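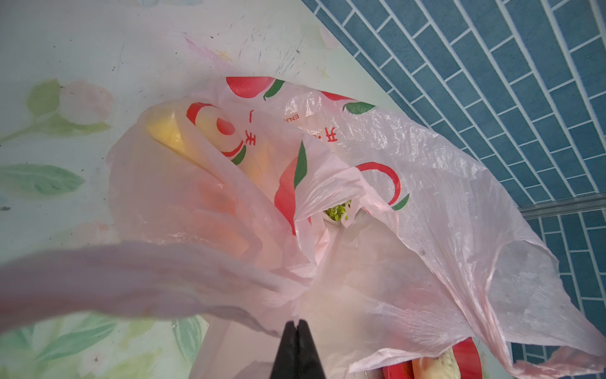 A two-fingered gripper and a bag of groceries at the Berdale kitchen.

Most equipment budgets I see for kitchen robots start with the arm and end with the arm. I think they should start with the bag. Thin plastic folds, sags and hides what is in it, and a gripper that does fine with boxes may need a lot of setup time before it can handle one.

At Berdale, Jaruwan Onsri put down $2,872 for spare fingers and mounts and only four days of staff time for testing. I would have asked for 22 days and bought fewer spares. Parts can be ordered in March. Staff hours left out of the plan usually come out of somebody's evenings.

Managers should also put their own groceries in front of a machine before signing. A sales demo with a clean carton tells them very little about leafy greens.

Lamduan Siriwan
February 2019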